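Istesis Water Services
Careers

Drainage Response Officer (Dromside district)

Hours: 37 per week, with standby duty one week in 5
Contract: permanent, subject to a probationary period
Reports to: Annelies Auer, Wastewater Networks Manager
Reference: 294

Istesis Water Services maintains the public sewers of Dromside and the surrounding parishes. The oldest brick sewer still in use in the district was laid in 1868 and remains the main route for foul and surface water from the lower town. We are seeking a Drainage Response Officer to join the team that attends blockages, collapses and escapes of sewage affecting homes, roads and watercourses.
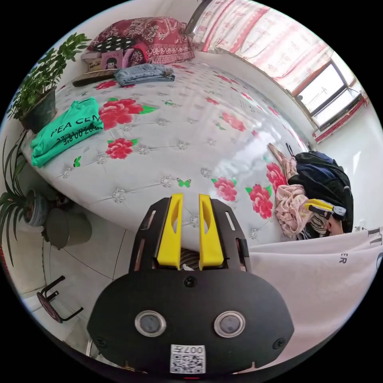 The postholder will be the first representative of Istesis that many householders meet after a sewer has backed up. Visits frequently involve ground-floor rooms that are in daily use, and officers are expected to treat them with care. A bed with a pale quilted cover, as in the photograph, is the kind of furnishing that should be noted on the visit record before any work begins, together with carpets and soft furniture. Officers must wear clean overshoes indoors and must obtain the resident's consent before moving any belongings.

Main duties

Attending reported blockages and overflows within the target times set by the control room.
Tracing the source of a discharge and arranging for it to be stopped or contained.
Taking water samples upstream and downstream of any escape into the River Pascu or its side streams.
Completing visit records on the day of attendance.
Advising residents on cleaning and disinfection, and on how to make a claim.
Inspecting the 79 overflow chambers in the district according to the published rota.

Standby duty runs from Monday to Monday. Officers on standby must be able to reach the Fuden Road depot within half an hour of a call. A van is provided and may be kept at home during the standby week.

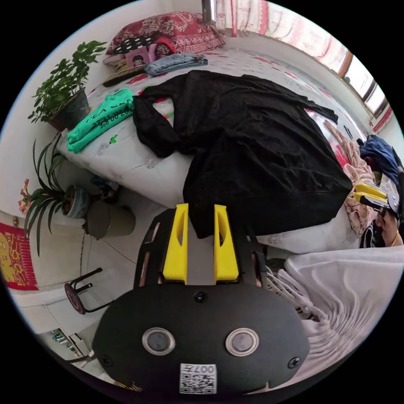
An allowance is paid for each standby week, whether or not the officer is called out, and hours worked at night are paid at the enhanced rate. Time off in lieu may be taken instead by agreement with the line manager.

Essential requirements

A full driving licence.
Experience of drainage, plumbing, highways or similar outdoor work.
The ability to write a clear and accurate report.
Willingness to work in confined spaces after training.

A qualification in water sampling would be an advantage, but full training will be given. The successful candidate will be offered vaccination through our occupational health service before starting site work.

How to apply

Application forms are available from the depot reception or by post. Completed forms should be addressed to Adel Ezzat, Recruitment Officer, quoting the reference shown at the head of this notice. CVs will not be accepted in place of a form. Interviews will be held at the depot in December and will include a short practical exercise.

Applicants who need adjustments at interview are asked to state this on the form.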